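Speaker notes — Mirkby College robotics club, open evening talk

Slot is 30 minutes with questions. Aim to stop talking with ten left. Water on the lectern, clicker in the left pocket, check the hall microphone before people sit down.

**Opening**

Say hello, say who I am, thank the college for the hall. Mention that the club meets after lessons in the Tisham block and that new members can join at any point in the year.

Then straight into the task. This term the club is working on a dish rack. The arms have to take plates out of the rack, put them down on the worktop, and put them back again. It is a job everybody in the room did this week, so I don't need to explain why it matters. I do need to explain why it is hard for a machine.

**Why plates**

- A plate on its edge is a very thin thing to get hold of.
- Glazed rims shine. The cameras see a bright line where the edge ought to be.
- Plates differ. One has a wide rim, the next hardly any, and a grip that suits the first can slip on the second.
- A plate lying flat gives the fingers almost nothing to get under. Ask the audience to try it at home with one hand and only two fingers.

Pause here before changing slides. 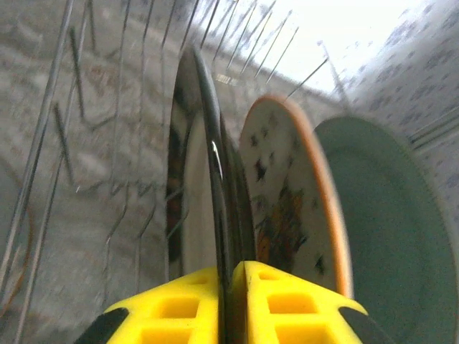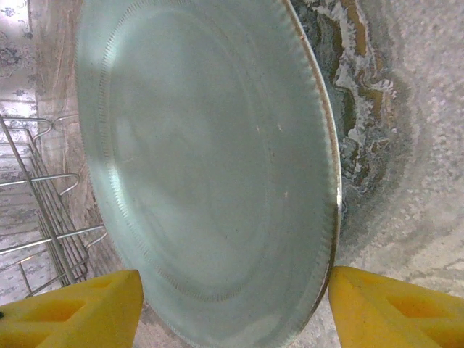

Gripper views, first and second slides. Next, both arms on their rail, then the dark-rimmed plate from close up.

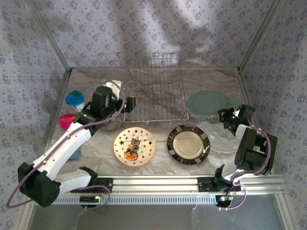
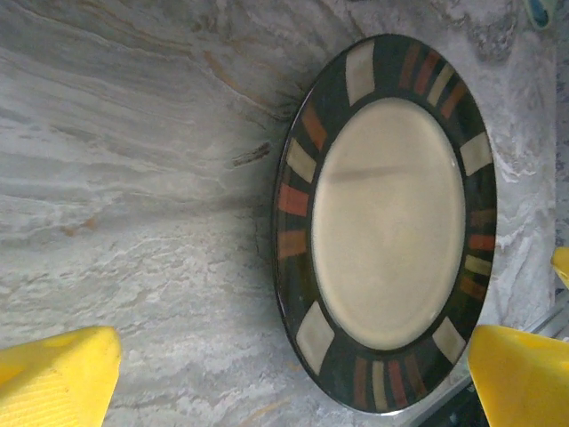 **Khurram Rind**
Club lead, Mirkby College Robotics

**Talking over the slides**

First slide: point at the rim between the two yellow fingers. The other plates are close by in the rack, so the fingers have to go in narrow and come out the same way. Mention the bright streak on the rim and refer back to what I said about shine.

Second slide: the pale blue-green plate, held low down. Look at how much of the camera's view one plate takes up. Once the arm has hold of something this size, the wrist camera can't see much else, and the fixed camera has to help.

Third slide: leave this up longest. Left arm, right arm, rack at the back. People will ask about the cat plate. Yes, it is a Halloween one.

Fourth slide: flat plate, fingers near the rim. This is the part the students argue about most. Aqeel's group wants to come in from the side and tip the plate up. The other group wants to slide it first. I have no view yet and should say so.

**How the students work**

Members work in pairs. One drives, the other keeps the log and says stop when something looks wrong. They swap after every ten tries. The log has 676 tries in it so far, good and bad together — please don't round this up to 700 when repeating it to the governors.

A try goes in the log even when the plate is never touched. We had a long talk about that in October, as a few people were leaving out the ones that felt unfair. Now they all go in, with a short note.

Most of the bad tries fall into two kinds: the fingers close too early, or the plate turns in the grip on the way up. Spend roughly a minute on the second kind and use the paper plate from my bag to show it. Hold it low, lift, let it swing.

**Aqeel's part**

Hand over to Aqeel Orakzai for five minutes. He will talk about the Praslow meet, where teams get 50 points for a full rack and lose points for anything dropped. He has his own notes. Don't interrupt him, even if he skips the scoring table.

**Questions we are likely to get**

*Does my child need to know how to program?* No. Most start on the log and pick it up.

*Is it safe?* Hands stay out while the arms are live. The pair agree out loud before anyone reaches in.

*Do you break many plates?* Give the true figure for the term, which is 2. Both were on the same afternoon.

*What does it cost?* Membership is free. Travel to Praslow is extra and the form is on the table by the door.

**Close**

Tell people the club room is open until 8.30 and the students will be there to talk. Stairs on the left, lift at the far end. Collect the paper plate.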